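Teaching a gripper to wait

At Wurnix, a small software firm in Sedcombe, most of the work on robot hands has very little to do with hands. It concerns the half second or so before they close.

The firm writes control software for two-fingered grippers, the sort that sit at the end of an arm and pick things up from a table. Its main product, Trillik, takes pictures from a small camera at the wrist and decides how far the fingers should open, where they should go and when they should shut. Earlier versions did all of this in one go. The camera took a picture, the planner worked out a path, and the arm followed it without looking again.

That was fine for boxes. It was poor for anything round or lumpy, where an error of a few millimetres at the start became a missed grasp at the end. 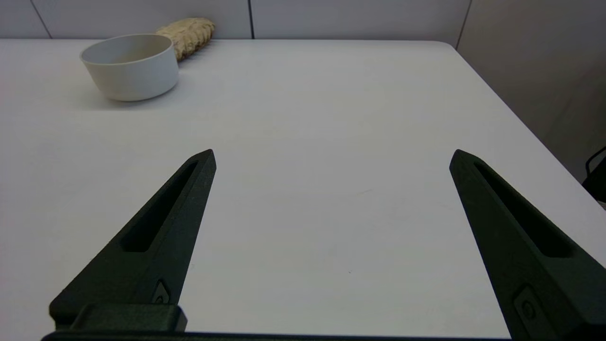
Words: Zieliński
Sedcombe, December 2, 2023

The wrist view explains a good deal of the difficulty. The gripper's own fingers fill much of the lower half of the picture, dark green and open over a white tabletop, while the bowl is a small shape up in the left-hand part of the table. Behind it is something tan and rough that looks like a loaf, partly hidden by the bowl. A person sorts that out at a glance. The software has to decide where one thing stops and the next begins, and a pale bowl on a pale table gives it little to go on.

Trillik starts by taking the fingers out. It knows the shape of the gripper and the position of each joint, so it can mask those pixels before anything else is done. What remains goes to a model that marks likely objects and gives each one a score. Shadows used to score well, and the team spent most of August bringing them down. The fix was a set of 1262 hand-labelled pictures, 784 of them taken under soft light, where the edge of a shadow is hardest to place.

The larger change was to the planner. It now makes a rough plan, moves a short way, looks again and corrects. Each check takes 50 milliseconds. If two checks in a row disagree about where the object is, the arm stops and the fingers stay open until the readings settle. Users can change that limit, though the manual advises against it.

Stopping has its costs. A cycle with several pauses is slower than one with none, and some customers have asked for the old behaviour back. Version 2 keeps it as a setting, switched off by default.

Objects that overlap in the view are still the weak point. When one thing hides part of another, Trillik guesses the missing outline from what it can see, and the guess is often too short. The next release will let the arm move sideways for a second view before it commits to a grasp. It is being tested in Sedcombe now, with bowls first and softer items to follow.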